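Home Features Food & Drink Homes Money Letters Subscribe
Search the magazine Go

The trouble with sharing

Restaurants have spent years telling us that small plates bring people together. Touran Jalali has her doubts.

15 March 2022

"Have you eaten with us before?" the waiter asked, and I knew what was coming. The menu at Porkier is designed for sharing. The kitchen sends dishes out as they are ready. Three or four plates each is usual, but do feel free to order more.

I have now heard some version of this speech in pubs, in hotel dining rooms and once in a garden centre. I have yet to hear anyone explain what was wrong with getting your own dinner.
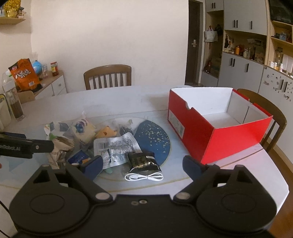
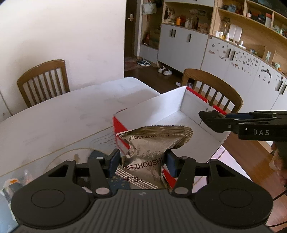
The case for sharing goes like this. Food tastes better in company, most of the world eats from common dishes, and the British habit of guarding a single plate is mean and a bit sad. I agree with nearly all of it. I grew up in a house where rice came to the table on one enormous platter and my uncles fought over the crust. What I don't accept is that a restaurant selling me three croquettes for a table of four has anything to do with that platter.

My uncles' rice was generous. There was always too much. The sharing plate as sold in our town centres is built on there being slightly too little, so that somebody calls the waiter back. Anyone who has tried to cut a single scallop into equal parts while making conversation will know what I mean.

Alaric Gallagher ran dining rooms for other people before he opened Saletti, where every guest gets a starter and a main course and may guard them as fiercely as they like. He is fairly blunt about why the other model took hold. "It suits the kitchen," he told me. "You don't have to get four mains up at the same moment, which is the hardest thing we do. You send it when it's done and you call that relaxed."

He also says people lose track of what they have spent. A main course at a high price makes you stop and think. Seven little plates at a modest price each do not, until the bill comes. My own lunch at Porkier, for two, with one glass of wine between us, came to £78. We stopped for chips on the way to the station.

Þórey Bisgaard, who looks after the menu at Porkier, thinks I am being unfair. She points out that a table of friends can try ten things in an evening where they would once have tried two, and that people who dislike big portions have been badly served for decades. "Some guests leave half a steak and feel guilty about it," she said. "Here they order what they want." When I asked why things so often come in threes, she said it depended on the dish. I asked which dishes came in fours. She said she would have to check.

The part of the argument I find hardest to swallow is the history. Menus love to say that this is how people eat in Spain, or Lebanon, or Iran. Manouchehr Ansari has run Daneshvar, a plain Persian restaurant with strip lights and very good lamb, for most of my adult life. He laughed when I read him the small print from a rival's website. In his view a guest who has to ask whether there is enough has been insulted. At Daneshvar the herbs, bread and yoghurt arrive whether you want them or not, and each person then gets a plate of kebab and rice that would do for breakfast as well.

His nephew, Abbas Kordestani, has been pressing him to bring in a sharing menu for the younger crowd. They tried it for part of January. Abbas says it went well and needed longer. Manouchehr says regulars kept ordering the old dishes by name, and the waiters kept bringing them.

I did find one place where I was won over, or nearly. Mosasden is a café that does a single stew on the table, one big pot, with a ladle. You pay per head and eat until you are full. There was no speech. Two strangers at the far end passed me the bread without being asked, and we talked about parking. If this is what people mean by sharing, I have no quarrel with it, though I notice that it is also how my school used to serve mince.

For everyone else I have a small request. Put on the menu how many pieces are on the plate. It would take one line, and it would spare a lot of us the business of staring at the last croquette and saying no, really, you have it.

Contact the editors | Copyright 2022 | Back to top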